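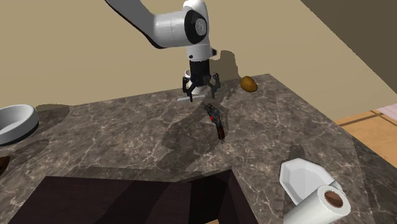 # Will it do the washing-up?

My grandmother kept a list on the inside of her larder door of the jobs she would hand over the moment somebody built a machine for them. Ironing was at the top, then clearing up after Sunday dinner (seven of us, and every one of us a messy eater).

I thought of that list a good deal in April, when I spent a day with Ese Bassey at Lindenix, where she and her small team teach robot arms to tidy kitchens. Most of the practising goes on in simulation, in kitchens that exist only on a computer, and I was surprised by how fond of them I became!

"People ask me when it'll cook," she said, pouring me a second tea. "I'd be thrilled if it put the cups away every time."

A cup, you see, is harder than it looks. The arm has to find it, choose a side to come in from, close its fingers just enough and then lift without sending the neighbours flying. Ese's team set it 163 small clearing-up jobs that week, and it managed 30 of them without any help at all.
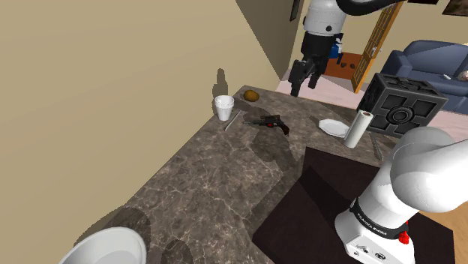
*A simulated worktop at Lindenix, with a foam cup, a potato and a toy revolver among the things left out.*

Vaughn Kapoor, who looks after the packing benches at Clustasico, is rather more cheerful, and I can see why. His machines handle the same few boxes all day long, on a bench that stays where it was put, and they get through 2,000 of them between breakfast and home time. He still does his own dishes, mind you, and he told me he has no plans to stop.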